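Documentary Film Workshop, Handout 6
Where the story came from, and why you should doubt it

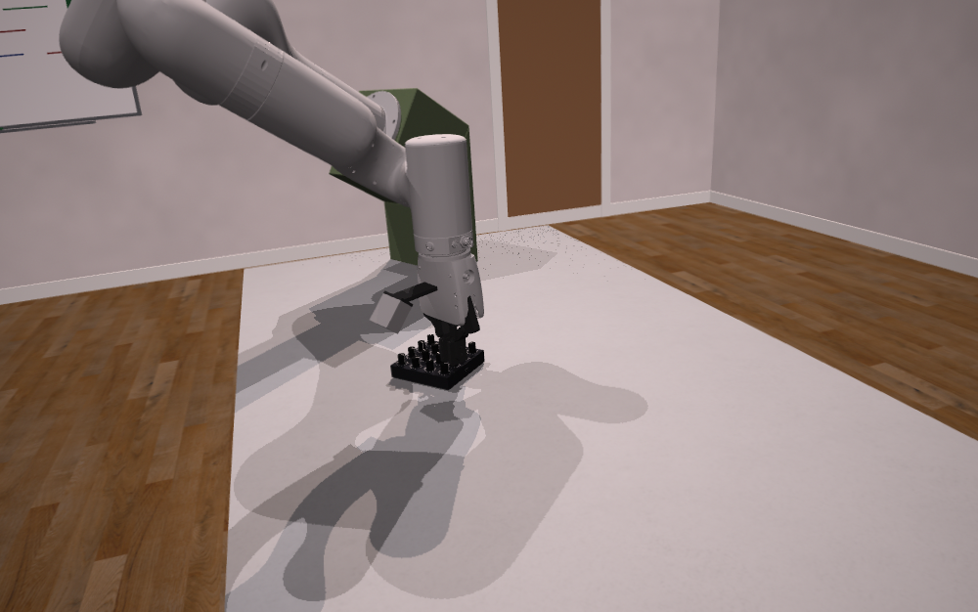
Flilesia, Feb 15, 2025

Read this before you bring in your second treatments. I have marked up the first ones, and most of them share a problem that has little to do with camera work.

1. The discovery scene

A lot of personal history films open the same way. The filmmaker finds a box, a letter or a name on the back of a print, and sets out to learn what it means. Sometimes it happened like that. Often the box was known to the family for years and was opened again once there was a grant. I don't object to restaging as such. I object when the narration swears to it.

If your film has a discovery scene, write down the date you really found the thing, who was present, and whether a camera was running. Hand it in with the treatment.

2. Case: the Loletti reels

We watched the first half of Loletti last week. The narrator says the family shot 1359 feet of film in the village before leaving. The archive log gives 1336. The gap is tiny and I would not fail anyone over it, but look at what the film does with the number. It is spoken twice, slowly, over black. We are being asked to trust the filmmaker as a careful person on the strength of a figure that was not checked.

Also note the December sequence. The snow footage is presented as the week of the departure. Nothing in the log dates that reel. The cut makes the claim, and the voice stays out of it, so there is no sentence to point at.

3. Interviews with relatives

Your grandmother is a witness to some things and a listener to others. Family stories get told at dinner until everyone remembers being there. Ask "did you see that, or were you told?" and leave the answer in.

The Desjardins film runs on 242 minutes of interviews with two sisters, cut down to about 2 minutes of agreement at the climax. I have read the transcripts. They disagree on the road, the season and who was driving. That argument was the better film, in my opinion – some of you will say otherwise, and you should come ready to defend it.

4. Music

Play your rough cut silent. If the sad part is no longer sad, find out why before you call a composer.

5. The word "untold"

Please stop using it. Eluvden has been described as an untold story in three of your treatments, and the library has a shelf on it. "Untold" usually means the writer hadn't heard it.

For next session

Second treatment, four pages at most.
A source list, with secondhand accounts marked as such.
One scene you believe and can't prove. Bring the footage and say how you would label it on screen.

Reading: the Loletti archive log, all of it, including the pages on damaged reels. Late treatments go in the box outside the edit room – I won't take them by email.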